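Red dye coming out in every wash

teresa_st
Joined November
I have a problem with red clothes. I wash at 40 degrees and the water is still pink after many times. My detergent is Alov, the liquid one. 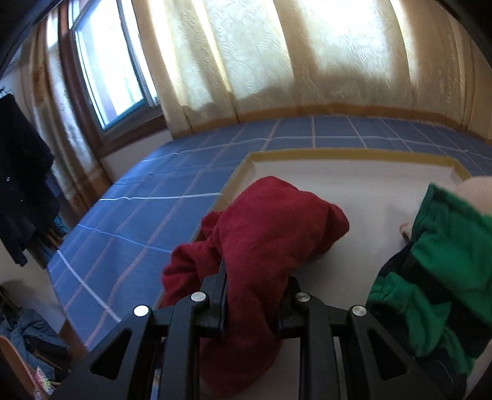 My sister says to put vinegar in the first rinse. I tried it two times and I don't see a difference. Does somebody know a better way?

gunwoo21
Vinegar does not fix the dye, this is an old story. Wash cold, only with dark things, 15 minutes.

mabli_m
I don't agree, gunwoo21. It helped with my wool. But cold water — yes, always.

teresa_st
Thank you both. Wool socks I now wash by hand, and I keep them away from the white shirts.

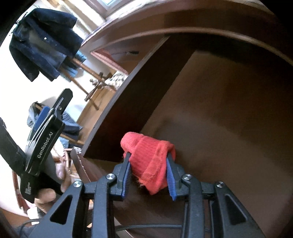 Red sock, cabinet

gunwoo21
By hand is good, but please don't leave them to soak. One night in the water and my gray towels became pink.

mabli_m
Soaking I also stopped. Which program do you use for the shirts?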